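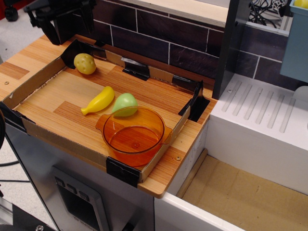

Banana, pear and potato from the toy kitchen, plus the orange pot.

Getting a rental ready between tenants, quick version

Had to turn over the Kashindye place last week with a new family coming in February, so writing this down while I still remember. Small house, two bedrooms, 700 square feet. Goes faster than you think if you do it in order. Goes terrible if you don't.

Start at the top. Ceiling fans, light fixtures, top of the fridge. Then walls. Floors dead last. I have mopped first and regretted it every time.

Open every window before you do anything else. Even in January. A closed up house smells closed up and the first thing people do at a showing is sniff.

Walls. Magic sponge on a hidden spot first, flat paint goes shiny if you scrub. Nail holes get spackle on a fingertip, wipe flat with a damp rag, let it dry, dab of paint. If you don't know the color, cut a chip the size of a stamp from behind the outlet cover and take it to the store. Write the color inside the closet door frame in pencil for next time!! I never do and I always wish I had.

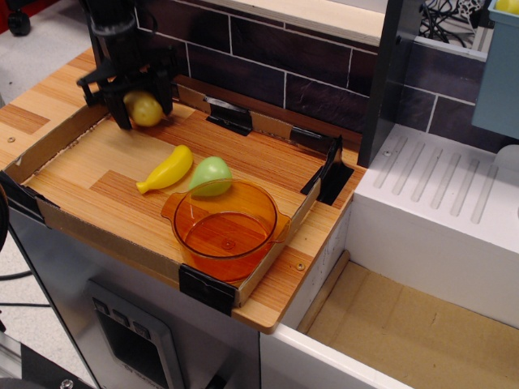

Keys and small parts get lost at turnover, every single time. Cabinet knobs, outlet screws, the little pins that hold up the shelves. Get one container and put it on the counter and everything goes in there, nothing in pockets. Doesn't have to be fancy. A shallow cardboard tray with low walls does fine, and I like the black clips on the one in the photo, would keep it from sliding when someone bumps the counter. Tape works too. Label the screws by room or you will be sorry. Halima Magesa puts hers in sandwich bags with a slip of paper, also good.

Kitchen next. Oven racks in the tub overnight with hot water and dish soap, old towel underneath so you dont scratch the tub. Pull the stove out. Yes really. Drawers out and upside down over the trash, tap, wipe, back in. Run the dishwasher empty once with a cup of vinegar on the top rack.

Sink drain smells? Baking soda, vinegar, wait, then hot water. Still smells, take the trap off, bucket under it first.

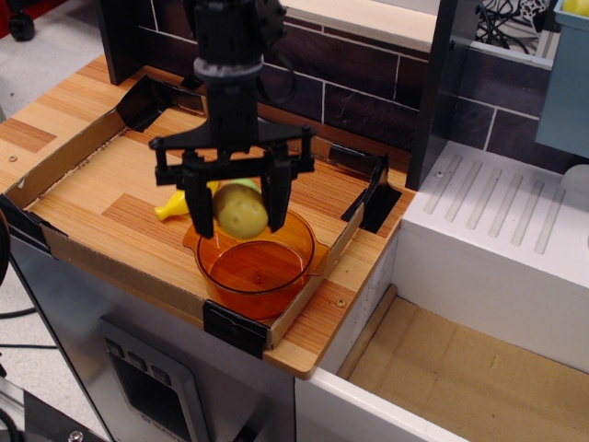
Floor cleaner is where people waste the most money. They glug it straight from the bottle and then wonder why the vinyl is sticky. Measure it. Go by the label, and if it says 2 ounces then 2 ounces, more soap does not mean more clean. A see-through plastic measuring cup with a pouring lip, same idea as the orange one there, is what you want, just keep a seperate one that never goes back near food. Write FLOOR on it in marker. Rinse the mop in plain water after and go over it again.

Bathroom: new shower liner, new toilet seat if it's wobbly. Cheap and looks like a whole remodel. Caulk only when bone dry, one side at a time, leave it alone a full day.

Last bits. Change the furnace filter and put the date on it. Test smoke alarms, fresh batteries. Bulbs all the same color, mixed ones look weird at night. Photos of every room before you hand over keys, 5 per room, incl. inside the oven.

Kipchumba Lyimo asked about carpets. Rent the machine, do it the day before you need it, two dry passes for every wet one. Pet smell that comes back is in the pad and no machine will get that out, cut the piece and replace it.

Updated 27 January 2024. Window tracks next time, have a trick with a old toothbrush.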